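The Town Hall Companion: A Binder That Wants You to Show Up

By Padmavathi Namboodiri
24/03/2018 | 4 minute read

Print this article | E-mail this article

I have been going to budget hearings in Trestthorpe long enough to have favorite chairs, so when a friend handed me the Hokano Town Hall Companion and asked what I thought, I was ready to be a little snobbish about it. It's a binder with tabs. I already own binders with tabs, and half of them are full of zoning notices I should have thrown out years ago. But I carried this one around from December until now, through a school levy, a very long fight over the county sales tax and one candidate forum where the microphone quit, and I have grown fond of it.

The idea is simple enough. You get a section for each public body you follow, a set of pages for tracking a bill or an ordinance from first reading to final vote, and a pocket for handouts. There's a tear-off pad for public comment, ruled so that one page, read aloud at a normal pace, comes out to 3 minutes (that's our limit here, and I suspect it's yours too). I used that pad more than anything else. I am a talker, as my husband will tell you, and seeing the bottom of the page coming up did wonders for me when I stood up to speak on the levy.

The vote tracker is the other reason to buy it. You write the members down one side and the dates across the top, and after a few months you start to see who says "I have concerns" and then votes yes every single time. Our council president, bless him, has had concerns since before Christmas! I wouldn't have noticed without the grid.

Now for the grumbles. The glossary is written for state legislatures, so it will tell you all about conference committees and hardly a thing about special assessments, and that's what people come to our meetings angry about. The rings are stiff. The section on writing to your member of Congress takes up more than 500 words to say "be polite and mention the bill number," and I could have used that room for phone numbers. And I do wish the pages for campaign finance had been left blank, as the boxes printed on them don't match any report our county clerk has ever put out. 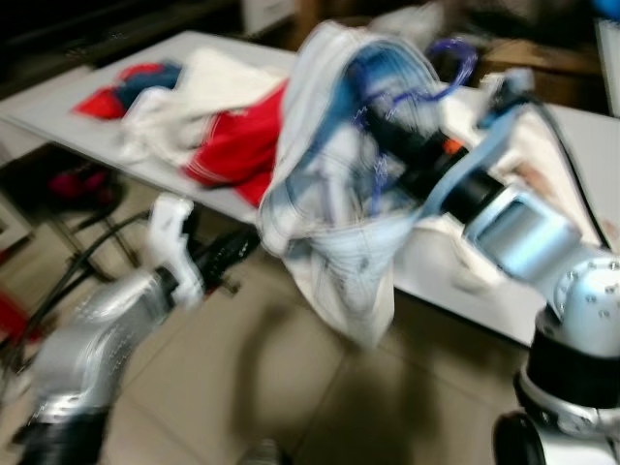

Pale fabric with blue stitching, held up over a white table.

I also tried the Fila Civic Planner, the cheaper of the 2, for the sake of being fair. It's slimmer and fits in a purse, but there's no comment pad, and the calendar assumes everything in government happens in the first week of the month. If you only go to the odd forum around election time, it will do you fine and save you some money.

For regulars, though, I'd go with the Hokano. I lent mine to Thomas, who sits behind me at the hearings, and had some trouble getting it back. Four out of 5 from me, and I'd happily look again if they fix that glossary.

Print this article | E-mail this article

Related items
Who Draws the Ward Lines in Trestthorpe?
Reading a County Budget Without a Headache
The Sales Tax Vote: What Comes Next
Letters: More Chairs at the Candidate Forum, Please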